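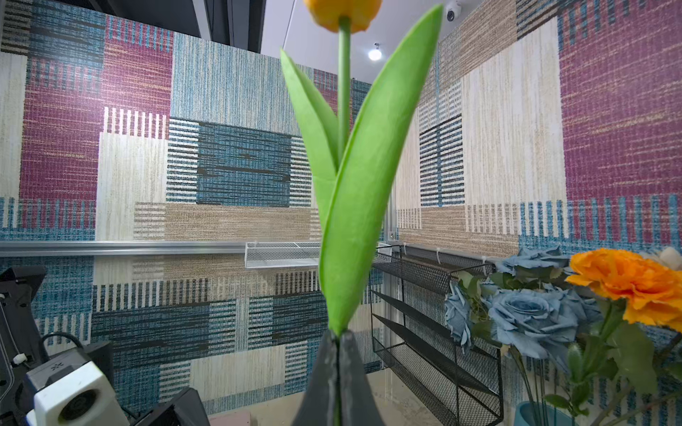 Artificial tulip with a yellow-orange bloom and two long green leaves.

How to clean and store artificial flowers

Fabric flowers collect dust faster than most ornaments, and kitchen ones pick up grease as well. A quick going-over every few weeks saves a big job later.

Dusting
Take the stems out of the vase and work outdoors if it isn't windy. Hold each one upside down and brush from the stem towards the petal tips with a soft paintbrush. A hair dryer on the cool setting will get into tight blooms. Keep it 15 cm away.

Washing
Check for colourfast dye first. Dab the underside of a leaf with a damp white cloth and wait 3 minutes. If any colour comes off, stick to dry brushing.

If the cloth stays clean, add a few drops of dishwashing liquid to a bucket of lukewarm water. Swish the heads one stem at a time, then rinse. Don't soak them, as the glue at the base of the petals can let go. Paper and real silk shouldn't be washed at all.

Peg the stems upside down in the shade. Direct sun will fade reds and purples first. Leave them overnight if the blooms are full.

Fixing creases
Hold flattened petals over a steaming kettle for a few seconds, using tongs, and shape them with your fingers once they've cooled. Wired leaves can be bent back by hand.

Storing
Wrap the heads in plain tissue and lay them flat in a lidded tub. Don't use newspaper, the ink rubs off. Keep the tub out of the roof space over summer.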